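Facilities Service Desk, Vernport Site
Ticket: Beverage shelving labels and stock records do not agree
Status: Resolved, monitoring
Requester: Soo-ah Ji, Site Operations
Assigned to: Donnie Rennie, Inventory Systems Support
Priority: 3

Summary of request

The requester reports that the Varghese stock record for bottled drinks at Vernport shows quantities that differ from the handwritten shelf count. The difference first appeared after the December price file was loaded. Shelf labels printed from the same record carry the correct product names, but several show the old unit size. The requester asks that the record be corrected before the next order is sent to the supplier, Germont.

Environment

Varghese stock record, web version. Label printing through the Jeren print service. One handheld scanner, signed in under the shared site account. The display area has shelving units for bottled drinks and a white table in front of them. 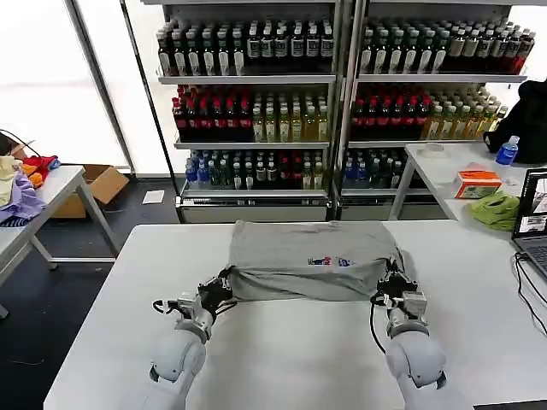
The shared account has permission to receive stock, adjust counts and print labels. It does not have permission to edit product records. Any change to a unit size must therefore be made by Inventory Systems Support and approved by the regional data owner, Soon-im Bae.

Log of work

9:10 a.m. Donnie Rennie. Ticket accepted. Asked the requester for the handwritten count sheet and the most recent order confirmation. Both received by reply. The count sheet lists 195 bottles. The stock record lists 1,000.

9:45 a.m. Donnie Rennie. Reviewed the adjustment history. No manual adjustment of that size has been entered. The increase is posted as a single receipt against the last Germont delivery. Requested the receipt detail from Purchasing.

10:20 a.m. Sanne Smits, Purchasing. Receipt detail attached to the ticket. The supplier invoice is stated in bottles. The product records affected were changed by the price file from "bottle" to "case." Purchasing confirms that the invoice was paid at the correct amount and that no credit is due from the supplier.

10:35 a.m. Donnie Rennie. Cause identified. The receipt was entered in bottles, but the system read each unit as a case and multiplied the quantity accordingly. Two product records are affected. Labels printed after the price file was loaded took the unit size from a stored copy on the print service, which had not refreshed. This explains why old and new unit sizes appear on the same display.

11:00 a.m. Soo-ah Ji. Requester asks whether the displayed drinks must be taken down for a recount. Site Operations would prefer to leave the shelves as they are until the order has been sent.

11:15 a.m. Donnie Rennie. Advised that the drinks may remain in place. A recount by shelf level is sufficient, provided that each level is recorded on its own line of the count sheet and that the sheet is initialed.

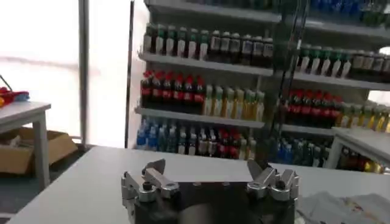
Display area, Vernport: white table with shelves behind.

1:30 p.m. Deok-su Heo, Site Operations. Recount completed. The total agrees with the handwritten sheet. Signed copy attached.

1:50 p.m. Donnie Rennie. Submitted a change request to restore the unit size on both product records. Automatic ordering for these records has been placed on hold so that no order is generated from the incorrect quantity.

2:40 p.m. Soon-im Bae. Change request approved. Please record the earlier receipt as reversed and enter it again. Do not correct the quantity with a manual adjustment, as this would leave the cost per bottle incorrect in the monthly report.

3:05 p.m. Donnie Rennie. Receipt reversed and entered again. The stock record now shows 195. Cost per bottle agrees with the invoice. Stored copy on the print service cleared and the service restarted. A test label shows the correct unit size.

Instructions to the site

1. Sign out of the handheld scanner and sign in again before the next delivery is received.

2. Reprint the labels for both affected products and discard the earlier ones. Labels for other products do not need to be replaced.

3. Compare the new labels with the products on display, working from the top level to the bottom.
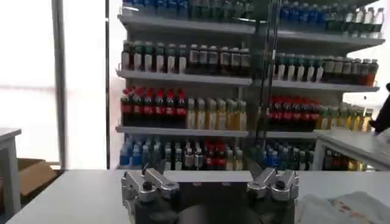 4. Report any label with an incorrect unit size by replying to this ticket. Do not open a second ticket for the same fault.

5. Send the Germont order only after Inventory Systems Support has confirmed that the hold on automatic ordering is lifted.

Closing entries

3:50 p.m. Soo-ah Ji. Labels reprinted and compared. No further differences found.

4:05 p.m. Donnie Rennie. Hold on automatic ordering lifted. The ticket will remain under monitoring until the next price file has been loaded and checked. Sanne Smits will notify this desk when the file is scheduled.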